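Section 22: Loss of grip during battery replacement

This section applies to the two-arm Kekatton cell when the controller reports fault 103 (grip lost) or fault 434 (cable drag).

1. Press the stop button and wait until both arms are at rest.
2. Switch off the arm supply at the wall.
3. Inspect the wrist cables.

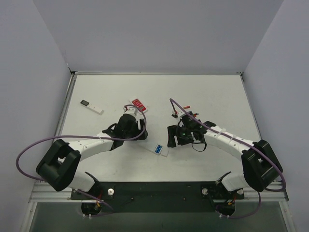
Fault 434 is raised when a cable pulls against a moving joint. The usual source is slack between the wrist and the elbow. On each arm the purple cable should be held to the white forearm by a tie, with a free loop left at the elbow. Replace any tie that has slipped.

CAUTION: Do not reach between the grippers while the supply is on.

4. Restore the supply and run the task at 33 per cent speed.

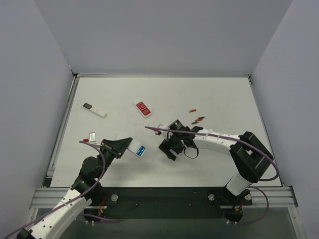 Fault 103 requires a check of the whole work surface before restart. A dropped cell can roll beneath a wrist and be crushed. Batteries lying beyond the right wrist, as they are at this stage, must be collected by hand with the supply off. The remote held in the left gripper is to be supported before the fingers are released.

Report repeated faults to Arnel Samonte at Branthorpe.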